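Local Shows & Venues > General Discussion

Thread: Wollik set cut short at Zestness - refunds?

brasspedal
Posted 13 September 2019

Did anyone else go to the Wollik show at Zestness last night? Doors were supposed to be at 7, the ticket said first band at 8, and Wollik came on at 11:40. They played 19 minutes. I timed it because I had to decide whether to leave for the last train. Then the house lights came up and the guy at the desk said that was it because of the curfew.

I paid 125 for the floor ticket. I've sent an email to the box office and got the automatic reply. Has anyone had a real answer?

tunnelmouse

I was on the balcony. Same story. They did four songs off the new record and one I didn't know, and no encore. The sound was good for what there was of it.

I emailed too. Automatic reply with a case number, nothing since.

Okra_Dan

The curfew at Zestness has been midnight since they reopened. It's on the venue page and on the back of the paper tickets. If you've been to more than one show there you know headliners get squeezed when the openers run over. I don't think you'll get a refund for a show that took place.

brasspedal

I know about the curfew. The openers didn't run over. Lūse finished at 9:25 and Jurkus finished at 10:10. After that there was an hour and a half of a playlist and two guys moving the same keyboard stand back and forth.

Okra_Dan

OK, I didn't know Jurkus was done that early. That's a long changeover. Still, check the terms. Most tickets say the promoter has to present the artist and don't say for how long.

pennyfloor

I work box office at a different place, so take this for what it's worth. Okra_Dan is right about what most terms say. But promoters do give partial refunds or credit when enough people write in, and it goes faster if every email has the same information in it. Put in:

Order number
Section (floor, balcony, seats)
Time the headliner started and stopped
What you want (full refund, part refund, credit)

Keep it short. Don't send five emails, because each one opens a new case and they go to the back of the line.

halfstep_hal

My wife and I drove two hours for this and got home at three in the morning. I'm up now reading this thread. We didn't mind the wait as much as not being told anything. Somebody could have come out at 10:30 and said there was a delay. People near us asked at the bar and the bar staff didn't know either.

For what it's worth Lūse was the best part of the night for us. Ten songs, no talking, and they were packed up before the lights changed. 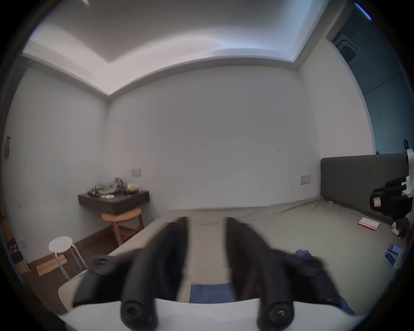

Vija Vasiliauskas: Agree on Lūse. I had only heard the one single and went mostly for Wollik, and I came home with the Lūse record. The merch table ran out of the larger shirts by nine, so if you want one I'd order from their site. On the refund, I was told at the door on the way out that the ticket holders would get an email "in the coming days." I didn't get a name.

tunnelmouse

Who told you that, venue staff or someone from the tour? It makes a difference. The venue will say it's the promoter and the promoter will say it's the band.

Vija Vasiliauskas

Venue. She had the gray Zestness shirt on and a radio. She was telling everyone in the line the same thing, so I assume she'd been told to say it.

Okra_Dan

That's more than I expected. If they do email everyone then I was wrong.

gravelpit

Unpopular opinion, but I thought the 19 minutes were great. I've seen Wollik twice before and both times the set dragged in the middle. I would pay for a short set again. I wouldn't pay 125 for it, but I was on the balcony for a lot less.

brasspedal

Glad you liked it. I would have liked it too if I'd known I was buying 19 minutes. The announcement for the tour said a full set with the string players. There were no string players.

gravelpit

True, I forgot about the strings. There were chairs set up for them at the side of the stage and nobody sat in them.

pennyfloor

That should go in the emails. If the string section was in the advertising and didn't appear, that's a separate point from the length of the set and probably a stronger one. Take a screenshot of the event page before it gets changed.

halfstep_hal

Done, the page still says "with string ensemble" as of ten minutes ago. I've saved it and sent it with my order number. Asked for half back on both tickets. I'll post when I hear.

Also, we left before the coat check line moved at all. If anyone picked up a green umbrella with a wooden handle, I'd like it back.

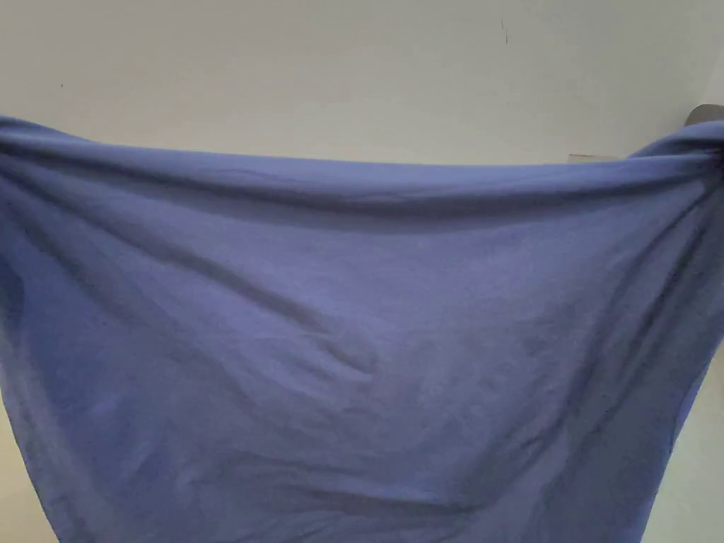

stairwell9

Does the other date on the tour have the same curfew?

pennyfloor

The next one is at an outdoor place with a 10:30 cutoff, and the listing has only one opener on it, so they should have more room. I'd wait until that show has happened before buying for anything later in September.

stairwell9

Thanks. I'll hold off.

tunnelmouse

Update from me. I got a reply from a person. It says they are "reviewing the event with the promoter" and I don't need to send anything else. No amount and no date.

brasspedal

Same text here, word for word. I'll leave it until the end of next week and then call the card company. Please post here if anyone gets a different answer.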